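Starting at a New School: Notes for Peer Hosts
July 9, 2020
By Tsion Chala

Welcome, hosts! If you're reading this you signed up to spend your first weeks of school walking beside someone who just moved here from another country, and I'm so glad you did. These notes go with the second session. Bring them along, scribble on them, and fill in the blanks as we talk (I left wide margins on purpose).

Who is coming

Rotstead High has 700 students, and 61 of them started here after going to school abroad. A few came for one year on an exchange. Most moved with a parent's job, and several came to live with relatives. Those are very different situations! An exchange student knows the date of the flight home. A student whose family moved for good may have left a best friend, a team and a dog behind, and might not want to chat about how exciting it all is. Let them tell you which story is theirs.

The first day

Meet your partner at the front office before first bell. Say your name slowly, say theirs, and ask if you got it right. Ask again the next day if you need to, it's much better than mumbling it until winter.

Walk the whole schedule once, in order, including the stairs by the gym that everyone misses. Then lunch. Please don't just point at the line and wave! Show how the account number works, where the trays go, and which tables are yours. Students who came through the program in past years brought up lunch more than any class, and I still think about that.

Things that may be brand new to your partner: changing rooms every period, hall passes, calling a teacher "Mr." or "Ms." plus a last name, pep rallies, lockers with dials, graded homework, and the Pledge.
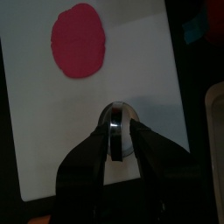

Talking and listening

Plenty of new students read English beautifully and still get lost when four people talk at once. Slow down a little and keep your normal volume. Slang is fine, and fun to teach, so stop and explain it when you see a blank look. "Do you understand?" nearly always gets a yes. Try "What did you get for number three?" or "Where are we meeting?" and you'll learn a lot more.

Good questions to start with:

What did you do after school in your old town?
What's the best thing to eat there?
What surprised you this week?
Is there a club or sport you want to try?

Questions to save for later, or skip: money, religion, why the family moved, papers of any kind. And please don't ask anyone to speak for their entire country.

Practice in pairs

Take turns being the new student. The host explains how to join a club, in two minutes, without using the words "just" or "basically." Then the partner repeats the steps back. Swap. It's harder than it sounds and there's always a lot of laughing!

Before next time

Write half a page about a time you were the new person somewhere. A camp, a team, a cousin's wedding, anything counts. We'll read a few aloud in Room 174, and you can pass if yours is private.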